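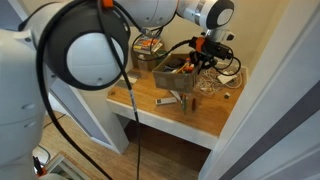

A white robot arm with its gripper above a desk.

The Case for Publishing Inspection Records on Older Cars

The market for inexpensive used cars depends on trust to a degree that buyers of newer vehicles seldom notice. A person spending $3000 on a sedan has no warranty, little recourse against the seller, and often only an afternoon in which to decide. Under these conditions, the most valuable thing that can accompany the car is a complete record of its past inspections.

In Ikport, such records exist. Every passenger vehicle more than 5 years old must pass a yearly safety inspection, and the stations keep the results for 7 years. The results are released only to the registered owner, who may share them with a buyer or decline to do so. A seller whose car failed three times for corroded brake lines is under no duty to mention it, provided that it passed in the end.

The Sternell Institute has argued for some time that this arrangement should change. Inspection results should be available to anyone who holds the vehicle identification number, without a fee and without the owner's consent. The record would contain the date, the mileage, the items that failed, and the repairs accepted on retest. It would contain no name and no address.

Dealers have raised objections that deserve a reply. Manouchehr Alipour, writing for the Mahmoudi dealer group in June, warned that a long list of minor failures would frighten buyers away from sound cars. The concern is fair — a worn wiper blade should not sit beside a cracked subframe as though the two were equal. The remedy is to sort the findings by severity, as the stations already do on their own forms.

A private service, Jistico, now sells partial histories assembled from auctions and repair shops. Its reports are useful, but they cannot include what the stations are barred from releasing, and their price falls hardest on those buying the cheapest cars.

The city council should amend the disclosure rule before the next registration cycle begins.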